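Home Projects Rooms Guides Contact

Print this page | E-mail this page

# Grurnura Office Tidying Set: Data Card

## Summary

Grurnura covers short tidying activities in small offices. This card describes the Sukgate room, the second of 2 rooms in the current release. The activity is chair placement: office chairs are moved about the floor and put back at desks. The set holds 536 clips, of which 149 come from Sukgate.

Room layout and task wording are by Kamala Kurup. Labels were checked by Manikandan Kurup.

## Room

Sukgate is a narrow office with white desks, black office chairs and a wood-look plank floor. The main desk stands at the blinds and carries one potted plant at its right rear corner. A second white desk to the left holds electronics and is treated as fixed equipment – nothing on it is moved in any task.
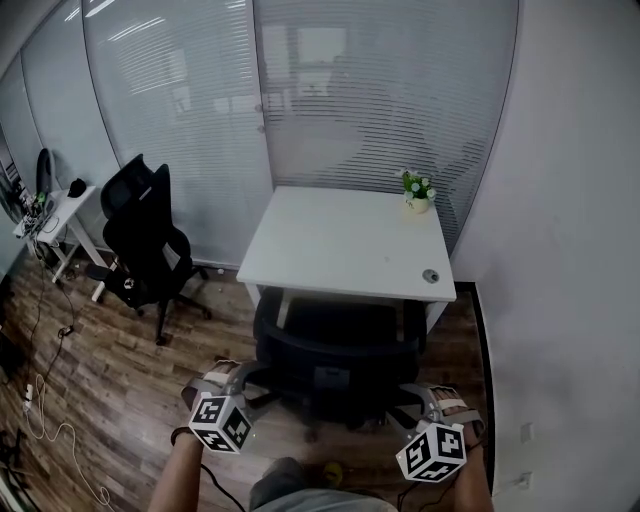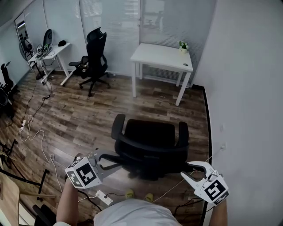

## Tasks

Each clip has one task label.

- `chair_in`: move a chair from open floor to the desk, backrest facing out.
- `chair_out`: pull a chair clear of the desk and leave it standing.
- `chair_turn`: rotate a chair in place until it faces the desk.

A chair counts as "in" when the front of the seat is under the desktop. Armrests may touch the desk edge. If the base stops against a desk leg, the clip is labeled `partial` and kept.

## Object names

| Name | Meaning |
|---|---|
| `desk_main` | white desk at the blinds |
| `desk_side` | white desk to the left |
| `chair_low` | black office chair without a headrest |
| `chair_head` | black mesh office chair with a headrest |
| `plant` | potted plant on `desk_main` |
| `cable_floor` | any cable or power strip lying on the floor |

Other chairs in the room are labeled `chair_other` and have no number. The cable grommet in the desktop is part of `desk_main`. Early label files list it as `desk_object`; these entries were merged in version 2.

## Floor cables

Cables are left where they lie. A clip in which a caster rolls over a cable has the flag `cable_contact`. The flag does not separate light contact from a full crossing, and the Bivell room has no equivalent, so the two rooms should not be compared on this field.

## Known problems

- `chair_low` and `chair_other` are sometimes swapped when both are seen from behind. Manikandan Kurup corrected the cases he found, but the check was not complete.
- The plant was turned between sessions. Its position on the desk is reliable, its orientation is not.
- Start positions for `chair_turn` are given by eye and should be read as left, center or right only.

## Files

Labels are stored as one CSV per room. Raju, the viewer used for checking, reads them without conversion. Column order is fixed: clip, task, object, result, flags. Empty flags are written as a single hyphen.

Corrections go to Kamala Kurup with the clip name and the column concerned.

Print this page | E-mail this page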